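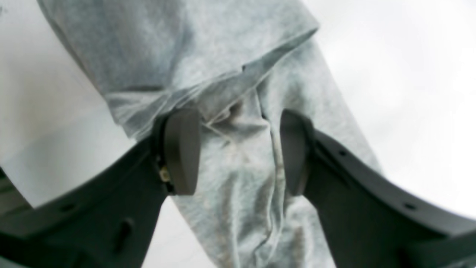 Grey knit between the finger pads, as seen by the wrist camera.

Skadetti two-finger gripper kit: our club's review
Posted 7/18/22 by Bogumił Kołodziej

I help run the after-school robotics club at Traltau, and this year the students voted to have a go at laundry. Proper laundry, with clothes! I tried to talk them into stacking cups (much easier, and cups don't flop) but they weren't having it, so we spent the club budget on the Skadetti gripper kit and I promised to write up how we got on.

First off, it isn't cheap for a school. We paid 1000 for the gripper with the wrist camera bracket, and the arm it bolts on to was already ours. Postage was quick and everything was in the box, though the instructions are one folded sheet with drawings so tiny that I ended up reading them through my phone.

Putting it together took us one 60-minute session, including a hunt under the radiators for a screw. The fingers are a nice dark grey, curved, with chunky rounded pads at the ends, and they feel much more solid than the ones on our old Nyarko set (those creaked, and we went through a lot of tape). The pads have smooth faces too, so there's less for a knit to snag on. I was pleased about that, as half our test clothes come from the lost property box and I'd like to be able to give them back.

Now, how does it do with cloth? Pretty well on thick stuff. Sweatshirts, towels, a dressing gown that somebody's nan sent in – all fine. Thin T-shirts are fiddlier. If you come in too high you close on nothing, and if you only get a small pinch of fabric the whole thing twists up like a rope and good luck finding a sleeve after that. The students got round it by opening the fingers wider and going in slower, and then it was a joy to watch.

The camera bracket is my favourite bit. You get both pads in view with the cloth between them, so when a grab goes wrong the kids can look back and argue about why, which they do, loudly. It does wash out against a pale background. We've started pulling the blinds down and that helps a bit.

Grumbles? The cable is too short, and I really wish they'd sell the pads separately. I wrote to ask and got a polite reply saying maybe by December. The software also forgets your speed setting every time you switch off, so put a sticky note on the laptop.

We're taking it to the Seltska schools day next, where the task is to pick up and fold 4 items of clothing. We can do the picking up. Folding is, um, coming along.

Would I buy it again? Yes, for a club that already has an arm and some patience. If you're starting from nothing I'd get something smaller first and save up.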